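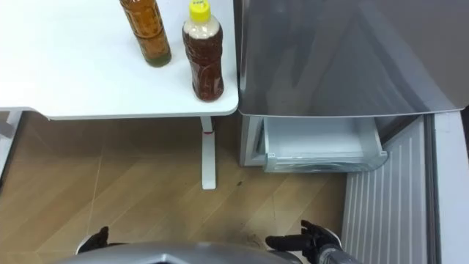 Two bottles of tea on the white table, and the bottom drawer of the fridge open to the right.

Clearing out the bottom drawer

Print | E-mail this item
3 min read

July is when I finally have to admit that my fridge is a mess. Everyone wants something cold, everyone shoves things in wherever they fit, and by the middle of the month I'm moving a cabbage every time I want a drink (and then moving it back again). So this time I gave the whole bottom drawer over to bottles, and I'm so pleased with it that you're all going to hear about it!

I started by taking everything out. My mother's rule was to wipe as you go, but I'm a take-it-all-out person – the bin comes clean much faster with warm water and a bit of dish soap, and you get to find out what's been hiding at the back. In my case, a lime. It was a very old lime.

Then there's the question of what goes in. We drink a lot of bottled tea in the summer. Some of it comes from the corner store in Elberg, and the rest I buy when I'm over at the market in Flusbridge, where I always come home with more than I meant to. I line them up on the table first and sort them there, which sounds fussy, but it saves standing with the drawer open while I make up my mind. The ones we'll drink this week go in and the rest go to the hall closet.

I lay mine on their sides, caps toward the front. Anything that's been opened stands up in the door instead, and I learned that one the sticky way. A folded dish towel underneath stops them from rolling when somebody yanks the drawer, and in our house somebody always does.

The whole job took me 20 minutes, including the lime.

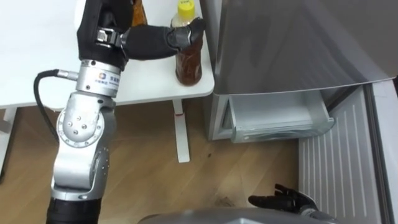 Your tips from last time

Thank you for all the notes about ice trays! A reader in Stastville freezes leftover tea in hers and drops the cubes into the next glass so it never gets watery. I tried it the same evening and I'm not going back. Another of you swears by a slice of peach in the pitcher, which I haven't got to yet – the peaches keep getting eaten.

Next time I'm tackling the spice shelf, so send me your worst jar.

153 shares | 20 comments
Print | E-mail this item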